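Apr 16, 2019

Quick one tonight, hands are wrecked.

Still on the collecting. For anyone new, the Pangaribuan project is me and a pair of hand-held grippers, doing ordinary desk jobs over and over so a policy can learn from them. No arm on my end at all. You just wear the grippers like big stiff fingers and get on with it, and the training happens later on somebody else's machine.

1582 episodes in the folder as of this arvo. Nearly 600 of those are junk. Not junk junk - but the start is missing, or I've fumbled and kept going when I should have stopped and binned it. Used to keep the fumbles. Thought recovery would be good for it. Maybe it is, but mine were all the same fumble, which is me being lazy with the left hand, and I don't want it learning that.

Things I changed since last post:

Slower. Way slower. I was rushing to get the count up and the fingers were closing before they'd got where they were going. Played a batch back and felt a bit sick watching it.

Seven start positions now, used to be two. Wrote them on a card. Before that I was "randomising" by feel, so everything ended up in the same spot give or take a hand's width.

Labels go in straight after each run. I tried doing a whole day's worth in one go in August and half of them were guesses. Never again.

Also keep the marker cubes facing out!! Turn your wrist too far and the tracking drops and the whole episode's gone. Sleeves are the other one. Roll them up.

The colour thing I'm still not sure about. Melati Hutapea reckons a pale desk is too easy on the model and I should be moving round the house more, darker tables, lamp light, mess. She's probaly right. But every time I shift I lose an hour setting up agian, and I'd like one desk done properly first. The brick stays the same, the window light doesn't, so there's some variety in there for free.

The desk setup:

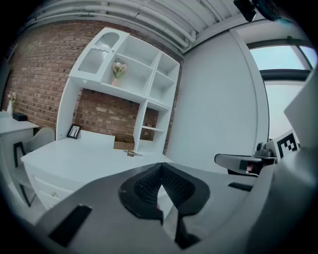
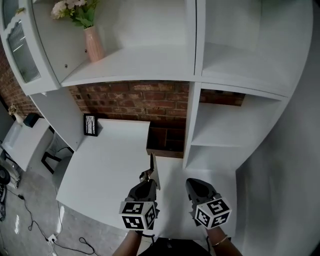
Melati Hutapea wrote back before I'd even finished typing this up, saying she'd take 600 careful episodes from a few different desks over double that from one, and that I should hold a whole desk back and never train on it, otherwise I won't know what the thing has learnt. Fair. Kitchen table next, then. Need to clear it first.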